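## About Brilell Textile Care

Brilell launders and repairs bed linen for guest houses, care homes and private households in and near Ballcombe. The firm was registered in September and took over the former Pusora dye works, a single-storey building of 1,352 square metres.

### What we handle

- Sheets, covers and pillowcases in cotton, linen and mixed fibres
- Hem repair and patching
- Stain treatment, quoted per item

Coloured linen is washed at 40 degrees unless the care label gives a lower figure. Turnaround is 3 working days. Plain light blue cloth is sorted apart from white and from darker shades.
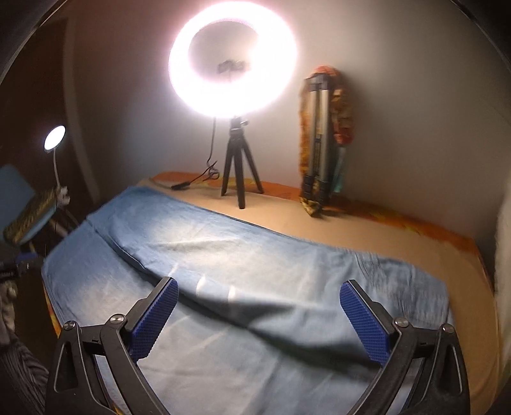
### Contact

Account enquiries go to Yamuna Chettiar, operations manager, Unit 123, Ratanaporn Yard, Ballcombe.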